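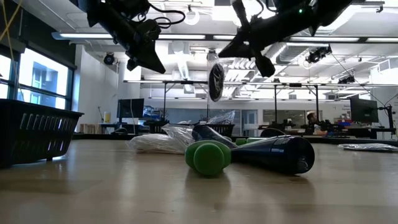
Two-arm bench with baskets, bottle and dumbbell on the table

Budgeting for a second two-arm bench: what am I leaving out?
Posted by Stundow, 30/12/2023

We have one bench with a pair of arms working over a wooden tabletop, sorting mixed goods into slotted plastic baskets. I've been asked to put in a budget for a second bench by May. The arms are quoted and I'm happy with that number. What I can't pin down is everything else: overhead framing, grippers, spares, and the objects themselves. Plastic bags and heavier items like the green dumbbell are part of the work, so I don't want to buy grippers that only suit boxes. The room is shared with people at desks. Is there a usual percentage to allow on top of the arms?

Skadach
I wouldn't use a percentage. List it line by line and get a quote for anything you can't buy off the shelf. Things we missed the first time:

Spare gripper fingers. Order 3 sets with the arms, as the lead time on ours was 14 weeks when ordered separately.
Cable management. Allow for longer cables if the arms hang from above.
Electrical work. Ask your building people before you pick a spot. A new circuit cost us more than the table.
Freight and duty, which our supplier left off the first quote.

On the dumbbell, check the payload at full reach with the gripper fitted. The headline figure on the spec sheet often excludes the gripper's own weight. Ask for the reach chart in writing.

For a shared room, get the risk assessment done before you order. If it calls for guarding or a scanner, that goes in the same budget.

Tomeck
Just buy the same as the first one. Saves arguing.

Hashemi
Tomeck is half right, matching arms means one set of spares for both benches. I'd still try other grippers on the bags. Ask for a loan pair, our dealer charged 190 dollars for a month and took it off the purchase.

Don't spend much on baskets and test items. Our whole lot came to 78 dollars at a discount store. Keep a bit aside to replace bags, they tear.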